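Posted by **Lejla Matić**, Tretham community help, Home and Property

I am the owner of a ground-floor unit in Tretham and intend to have the kitchen benchtop resealed in August, before new tenants take possession. The surface is natural stone. One contractor has advised a penetrating sealer and another a topical coating. I would be grateful for guidance on which is appropriate, and on whether the tenancy agreement should mention the care of the stone.

### Conall Ó Riain

A penetrating sealer is the usual choice for a kitchen. It slows the absorption of oil and wine but does not prevent etching, so lemon juice and vinegar will still mark marble.

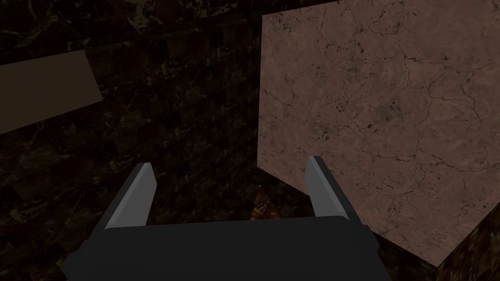 Owners should first establish whether the existing sealer has failed. Place a few drops of water on a clean section and leave them for 9 minutes; if the stone darkens, resealing is warranted. Low light makes this difficult to judge, and in a space as dim as the one shown, a lamp should be brought in before any assessment is made. Repeat the check near the sink and the cooktop, where wear is generally greatest.

Topical coatings sit on the surface and may scratch or peel. Removal can require a chemical stripper, and the cost is ordinarily borne by the owner.
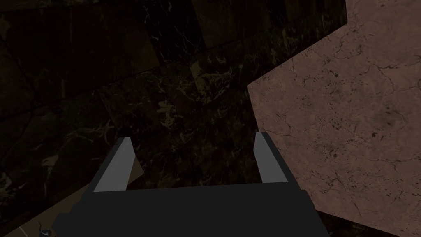
*Gripper open, with nothing held between the fingers.*

### Todor Nedeljković

Just use the spray from the supermarket. I have done so for years without difficulty.

### Slavica Mujić

I would not recommend the preceding advice without first confirming that the product is suitable for natural stone. Many general-purpose sprays are acidic and will dull a polished finish.

With respect to the tenancy agreement, a short clause is sufficient. It should state that spills are to be wiped up promptly and that only a pH-neutral cleaner is to be used.
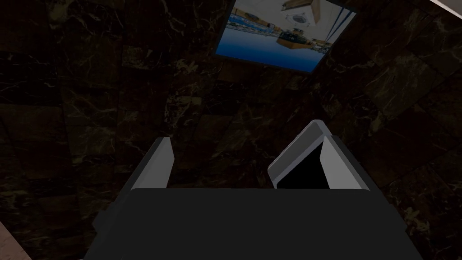 The clause should also identify who is responsible for resealing. In my own agreements this remains with the owner, and the tenant is asked to report stains in writing within 3 days. Attach the contractor's invoice and the product data sheet to the condition report. My last invoice, from a firm in Rennie, came to $900 including the splashback.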